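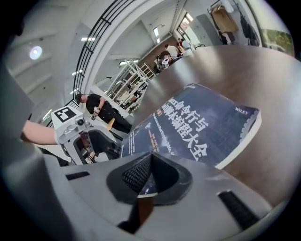

Hye-jin Hyun wrote in response to my June column that a printed manual is out of date on the day it leaves the bindery, and that a company paying to store one is paying to store errors. The first half of that is correct. The second half assumes that currency is the main property a reference needs, and I think that assumption has done a fair amount of damage to the way technical offices are run.

A reference has at least two jobs. One is to report the present state of a tool. The other is to hold still while someone learns it. Online documentation does the first job well. It does the second job badly, and the better it is maintained the worse it gets. Pages are merged, renamed and moved behind a new search box. A procedure written last year that cites section headings will point at headings that no longer exist. The reader has to establish which version of the page matches the version of the software on the machine, and many pages don't carry that information in a place where it can be found.

The office I know best is Leveck, where I maintained the overnight jobs for 6 years. The jobs were shell scripts that moved billing files between two systems. There were 304 of them when I left. Most used features of the shell that had not changed in decades: quoting, redirection, exit codes, loops over file names. Those are also the features that caused most of our failures. A variable left unquoted breaks on a file name with a space in it, and it broke that way long before any of us were hired. A bound book covers this material completely, and its age has no bearing on whether the explanation is right.

Hyun's point holds for a different class of material. Cloud consoles, package repositories, anything with a vendor's login page in front of it: print is useless for these, and I wouldn't shelve it. The line should be drawn by rate of change. If the last substantial revision to a tool's behavior is older than the newest person on the team, buy the book. If the vendor sends a notice of changes every month, use the vendor's site and keep dated copies of the pages that your procedures depend on.

Cost is usually raised next. Gareth Wainwright put the price of a technical shelf at Bañuelos at 372 dollars, for a set that he expected to replace once. I have seen teams spend more than that on a single afternoon of searching, if the hours are charged at the rate the company charges its own clients. The comparison is loose, and I wouldn't put it in a budget request, but it is hard to see how the shelf could be the expensive option. 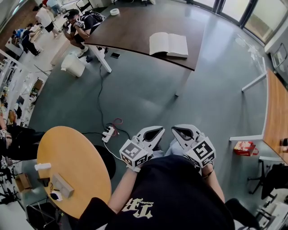 Searching also has a cost that doesn't appear in hours. A search returns an answer to the question that was typed. A chapter supplies the neighboring facts that the reader did not know to ask for. Someone who looks up how to test whether a file exists will find the test. Someone who reads the chapter on tests will also learn that a broken symbolic link fails it, and will write a different script.

Rocío Jaramillo has argued that this effect can be had from a well-structured website, read in order. In principle it can. I have not met many people who read websites in order, and the navigation on most of them discourages it. A page count and a fixed sequence are simple devices, and they tell a reader how much remains.

There is one practice from Runau that I would copy. Each job there has a header of comments, and one line of the header names the reference used, with edition and page. A reviewer can open to the page and check the claim. When a new edition is bought, the old one stays on the shelf until no header cites it. The extra line adds very little to the work of writing a script, and it removes a whole category of argument from reviews.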